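Gronow Teamwear Help Desk
Ticket 388
Subject: Fold line across body of red shirts will not come out
Product: Trodlow short-sleeved shirt, red with white sleeves, striped cuffs
Quantity affected: 27
Priority: Normal
Status: Closed

Opened by customer, 9:12

We had 27 of the Trodlow shirts from you in November for our skittles club. They came folded in single bags and stayed in their bags in a cupboard until we needed them. All of them have a line straight across the body where they were folded round the card. I expected that on a new shirt and assumed it would go in the first wash. It has not.

What has been done so far:

Washed at 30, normal cycle, spin at 1200. Line still there on all of them.
Hung on plastic hangers overnight. No difference that I could see.
Ironed one through a tea towel on the lowest setting. Line fainter while the shirt was warm, back again by the evening.
Left one in the bathroom while the shower was running. Slightly better at the bottom hem, the same everywhere else.

I have not turned the iron up any further as I do not want to mark the red. The sleeves are fine apart from the odd crease. It is only the body.

Can you tell me whether this is a fault in the cloth, or something I should be doing differently?

Support reply, 10:40

Thank you for the details. A hard fold line is fairly common with this cloth if the shirts have been stored flat under weight, and it can take more than one wash to clear. Before we suggest anything with more heat, we need to know a few things.

Were the bags stacked, and was anything on top of them?
Which detergent was used, and was there any fabric softener?
How full was the machine?
What does the care label say for ironing? There are two versions of this shirt and the labels differ. The second line of text gives the fabric mix.
How are the shirts being folded after drying?

Please also lay one shirt out flat without pulling it and check whether the line goes all the way across or stops at the side seams.

Customer reply, 12:25

In order.

Stacked, yes. All of them in one pile, with two boxes of score pads on top. I would not call it heavy but it was there for a while.

Detergent is Skakton liquid, the ordinary one. Softener went in with the first load and not the second.

Machine was full. I did the lot in two loads, so probably too many at a time.

Label is in with this reply, see further down. I can read it with my glasses on and have typed it out for you.

Folding after drying - in half across the middle, then in half again, sleeves tucked in. So the new fold lands more or less on the old one. I had not thought about that until you asked.

I laid one out as you said. The line goes across the body and there is a panel above it and a panel below it. I also have a slanting wrinkle in the upper part, which I think is from carrying it through over my arm. The bottom edge bunches a bit.
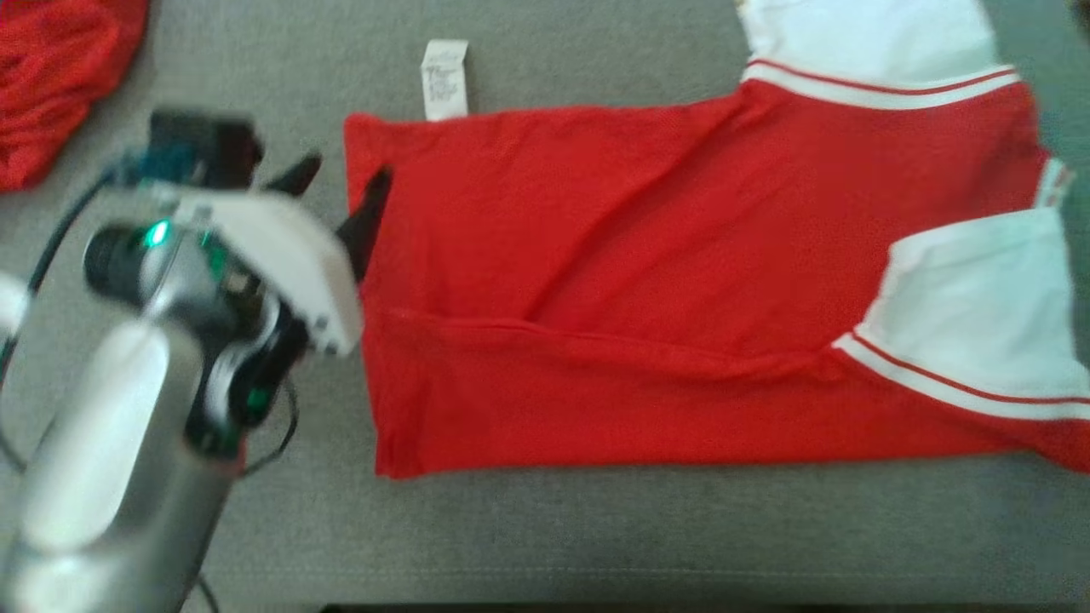 Red shirt on grey upholstery: fold line through the body, slanting wrinkle in the upper part, care label at the top left corner of the red.

Label text, typed from the shirt:

Polyester with a small amount of cotton
Wash at 30 with similar colours
Cool iron on reverse
Do not tumble dry
Do not bleach

I had missed "on reverse". I ironed it on the outside.

Support reply, 14:05

Thanks, that is the earlier version of the shirt. It takes a fold more readily than the later one but the line should come out. There is nothing here to suggest the cloth is faulty.

We think three things are adding up. The shirts were pressed under weight before their first wash. The loads were too full for the cloth to move about, so the fold stayed a fold in the drum. And the shirts are being put away on the same line each time.

Please try the following on one shirt first.

1. Turn it inside out and undo any fold by hand before it goes in. Shake it by the shoulders.
2. Soak in a sink of lukewarm water for 30 minutes with nothing added. Do not wring.
3. Wash at 30 on the easy-care cycle, no softener, spin at 600 or lower. The drum should be no more than half full.
4. Take it out as soon as the cycle ends. Lay it on a towel and smooth from the middle of the line outwards with a flat hand, towards the side seams and then towards the hem.
5. While it is still damp, iron on the reverse, cool setting, with a damp cotton cloth between the iron and the shirt. Press down and lift. Sliding the iron along the line tends to set a second one beside it.
6. Leave it flat until it is fully cool and dry before hanging or folding.

Keep the iron off the ribbed cuffs. They have more stretch in them than the rest and can go wavy.

Customer reply, 19:50

Sink soak done, wash done, shirt now drying on a towel on the spare bed. One question while I wait. The red and the white are in the same shirt, so is a soak safe? I kept it to 30 minutes. The water had a very slight tint to it when I let it out but the sleeves look white to me.

Support reply, next day, 8:55

A slight tint in the first soak is usual. Thirty minutes in lukewarm water is fine, but do not leave them overnight, and do not leave them wet in a heap with the red lying on the white. If you are doing several, change the water between batches.

Customer reply, 16:30

Result on the test shirt: line gone on the lower half, still just there on the upper half if you hold it up to the window. From across the room you would not know. Measured where it remains and it is around 61 cm below nothing in particular, so ignore the tape measure, I had it upside down. It is level with the bottom of the sleeves, near enough.

I did press and lift. The damp cloth made much more difference than the iron did.

Two more things. Is it worth doing the same shirt again? And how do I fold them so it does not come back?

Support reply, 16:58

Yes, one more press on the reverse should clear it. It does not need another soak.

For folding, we suggest moving the fold. Lay the shirt face down, bring each side in by a hand's width with the sleeve laid straight down the back, then roll loosely from the hem to the collar. If rolling is no good for your cupboard, fold in thirds so that neither fold sits on the middle. Do not put anything on top of the pile. Hanging is better than either if you have the rail space.

Customer reply, four days later, 11:15

All done bar 4, which are out with players and will be dealt with when they come back. I did them in small batches over a few evenings. Soak, half-full drum, low spin, damp cloth.

Most came up clean on one go. Five or six needed a second press. One has a shiny patch on the red near the side seam, but that is the one I ironed on the outside at the start, so that is down to me. It will be a spare.

They are now rolled in two Grostora crates with the lids off. The score pads have gone on a different shelf.

One suggestion from me. The card inside the packet is what puts the line there, and there is nothing on the bag about taking the shirt out of it. A sticker would have saved me a week.

Support reply, 11:42

Glad they have come up. Your note about the card has been passed to packing. For the shiny patch, try holding a steaming kettle well clear of the reverse and brushing the outside gently with a soft clothes brush. It sometimes lifts a little, though it will probably not go completely.

Closing this ticket as resolved. If the remaining shirts give you any trouble, reply here within 30 days and it will reopen under the same number.

Resolution: Storage fold set by weight and overfull loads. Cleared with soak, low spin and cool press on reverse through a damp cloth. No replacement issued.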